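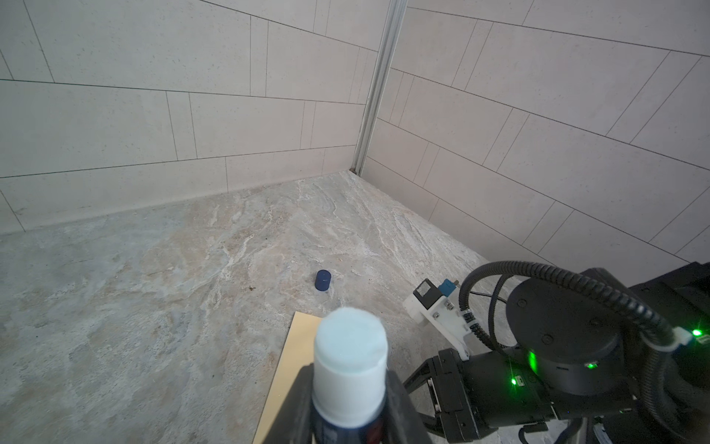

Latifa Filali says the corner is where you find out whether a tiler was any good, and that I should have started my whole bathroom post there and saved everybody the story about the parking. Well, Latifa, this one is for you! Corners only. (Mostly corners. You know me.)

So, where were we. Last time I had gotten as far as the tiles being up and me walking around in my socks feeling very pleased with myself. Big light gray rectangles, offset rows, thin dark grout. I went back and forth on that grout for weeks. Everyone at the tile place wanted me to go pale so the wall would read as one big surface, and I kept saying no, I like seeing the lines. I like that you can tell it's tile. Dark grout shows every wobble though, and I knew that going in, and I still spent the first evening sitting on the floor following the lines with my finger like a crazy person.

The trim. OK. There is a silver aluminum strip running down the corner where the two walls meet, and it caused more discussion in this house than the color of anything. Moataz Filali, who did the tiling (yes, Latifa's brother, yes, I got the family rate, no, I will not be telling you what it was), wanted to leave it off and finish the corner with a bead of silicone in a matching gray. I've had silicone corners. I had them in the last apartment, and they went a color I don't want to describe. So I held out for metal, and he grumbled, and then he cut it so neatly that I think he secretly enjoyed it.

The strip is from Prestala. The tile is from Trestano, and I ordered 14 boxes of it and had nearly two left, which are now living under the stairs until the day I drop something heavy. Please keep your spare tile, by the way. I threw mine out in the last place to get the closet back, and then a plumber needed to open up a wall, and I ended up with one square of a completely different white behind the sink for four years.

Money, because three of you asked. The trim and the grout and all the little bits came to $158. The wall tile was $700 even, after I argued about a delivery charge. I'd budgeted $600 for the floor and I'm not going to talk about the floor budget.

But let's talk about the floor! It's pale gray and beige with white and tan swirls, like marble, and I was so scared of it. On the sample board at Naciri it looked like a hotel lobby. I carried that sample around the house for most of October, put it next to the towels, put it by the window, stood on it. What sold me was how much it forgives. Crumbs, fluff, a bit of grit from somebody's shoe, it all just sort of melts into the pattern until you're right down there with your nose on it. My old floor was plain white and I could spot a hair from the hallway.

The one thing I'd never thought about before this project is the bit at the bottom of the wall. I had assumed wood baseboard, painted, same as everywhere else. Moataz talked me into a tiled band, and it stands very slightly proud, so there's a tiny ledge along the top. He was right and I've told him so. You can take a wet mop straight up to it and nothing swells or peels. The catch is the ledge collects dust. Not much, but it's there, and I go along it with an old sock on Wednesday when I do the rest of the downstairs.

Cleaning the corner itself is easier than I expected. I use a soft toothbrush on the join between the tile and the metal, warm water, a drop of dish soap. I tried the Jernstead spray that my neighbor swears by and it left a haze on the aluminum that took me ages to buff out, so that's gone in the garage with all the other sprays I've been talked into. Nothing gritty on the strip either, please. I tested a scouring pad on the offcut and it scratched right away.

Somebody asked in the comments if the gray feels cold with that much of it. A bit, first thing in the morning, before I've had coffee. I've got a rust-colored bath mat on order and I'm hoping that does it, and if it doesn't I'll paint the door.

Next time is the door, then. Or the light fitting, which is still in its box on the landing, and which Moataz says is a job for an electrician and I say is a job for Saturday.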